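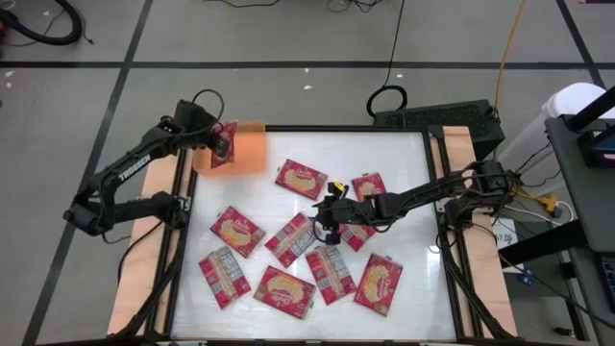
May 31, 2022 – snack packets, shelf work, drawer

Started with the red packets, as they had been in the way since the Kidenness delivery. All 10 went onto the white tabletop, no particular order, some with the label up and some with the nutrition panel up. The orange sponge stayed in the top left corner. I had meant to put it back by the sink and did not.

The label is easy to find at a distance. Red ground, white oval, yellow-orange food inside it, Orville in the stylized lettering. The back is less useful from across the room, mostly white panels and the barcode. For the shelf I want every front facing the same way. This sounds fussy, but the last lot went in at random and I spent a good part of January pulling packets out to see what they were.

Storage trial. The old arrangement was a Brøndum wire basket on the upper shelf, packets thrown in flat. Flat packets slide. The top one always ends up over the rim and the bottom one gets folded at a corner, and a folded corner is where I would expect a seal to give first. Tried them on edge instead, in the gray Irnis bin. On edge they stand if the bin is full and lean if it is not. With all of them in, there was a gap left over at one end. Filled it with a folded piece of cardboard from the recycling. It held when I slid the bin out and back, but it will have to move up as the stock goes down or the whole row will tip forward.

Second attempt: a divider. Cut one from the same cardboard, notched at the bottom to clear the rib in the bin floor. First cut too wide, second cut acceptable. The divider puts 6 in the rear section and 4 in the front. Take from the front only. When the front section is empty, move the rear ones forward and reorder. I wrote this on the inside of the cupboard door in pencil.

Reorder code for the Kidenness form is 854. Also in pencil on the door, under the older codes, two of which are for things we no longer buy. Left them there for now. The eraser takes the paint off.

Shelf

The shelf needed wiping before the bin could go in. Something had dried along the back edge, probably syrup, possibly older than I would like. Warm water did nothing. Fumix sprayed on a cloth and left for a few minutes softened it enough to lift with a plastic scraper. Fumix also leaves a faint film, so it has to be followed with plain water and then a dry cloth, three passes for one shelf. Smell was gone by the afternoon with the door left open.

While the shelf was bare I checked the pegs. The left rear peg was loose in its hole and had been carrying its share of the weight by leaning. Moved it up one hole and found the shelf no longer level, moved the other three up to match, then found that the tea tins no longer fit below. Moved everything back down. Wrapped the loose peg in a turn of masking tape and pressed it in. It is tight now. I do not expect tape to last in a warm cupboard and have put a replacement peg on the list.

Layout as of tonight, top shelf, left to right: flour, Irnis bin with the packets, the tall jar of rice. The Brøndum basket has gone down to the floor of the cupboard and holds onions. It is better suited to onions. Air gets in from the sides and they are too heavy to slide.

Drawer

Had the cardboard and knife out, so did the drawer under the kettle as well. Removed: dead batteries, a bag clip with no spring, instructions for a toaster that went two years ago. Kept: the good clips, string, the short scissors. Put two clips in the front of the packet bin for anything opened and not finished. Will see whether they stay there.

The drawer itself still sticks at the last inch. Runner is straight as far as I can tell by eye. Rubbed a candle stub along the lower edge, slight improvement. There is a mark on the cabinet side where it has been rubbing, so the fault may be in the cabinet and the runner may be fine. Not going further with it until I have the screws out.

Sponges

One in use, spare pack unopened under the sink. I have been using the same kind for dishes and for surfaces, and after the syrup I would like to stop doing that. Plan is orange for surfaces and a different color for dishes – green if Kidenness has them. Surface sponge to live in the dish on the window ledge. It dries faster there than it does beside the tap.

To get: shelf peg, green sponges, a soft pencil, masking tape (the roll is nearly finished).

Still to do: lower shelf, the tea tins, and the light inside the cupboard, which comes on late. I suspect the door switch. Supper was the end of the soup, with toast.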